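Citcombe Home Forum » Kitchen and Dining » Fake fruit and veg for a display table

jola_p
Sep 26, 2025
I'm setting out a white table for a corner display and want artificial produce on it, as real peppers go soft within the week. I have a green pepper, a yellow pepper and a dark red apple so far, plus a cream plastic tray unit with handles. Budget is 57 pounds for whatever else I need. Should it all go on the tray or stay on the table?

Pretorius
On the tray. Loose fruit looks as if someone forgot to put the shopping away.

zandel745
Disagree. Cream plastic under glossy fruit looks dull. Leave the peppers on the white and keep them well apart.

jola_p
I tried it zandel's way first, with the tray at an angle on the right. 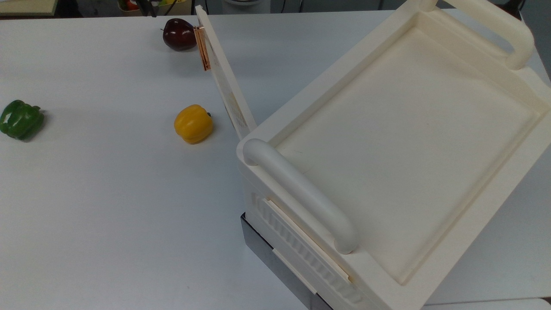

What do you clean artificial peppers with?
A damp cloth and a drop of washing-up liquid, then dry them with a tea towel. Don't soak them, as water gets in around the stem.

Pretorius
Still say tray. The apple is too dark to sit at the back by itself.

Zübeyde Karabulut
I like the spacing. I'd bring the apple forward and leave the green one on its side. The scuff on the tray might come off with bicarb on a sponge, but try a corner first.

zandel745
Bicarb can dull plastic. Use a soft cloth.

Zübeyde Karabulut
It never dulled mine, and I've had it since March.

jola_p
Thanks all. I'll move the apple and try the cloth before the bicarb. Still looking for a decent lemon if anyone has a spare.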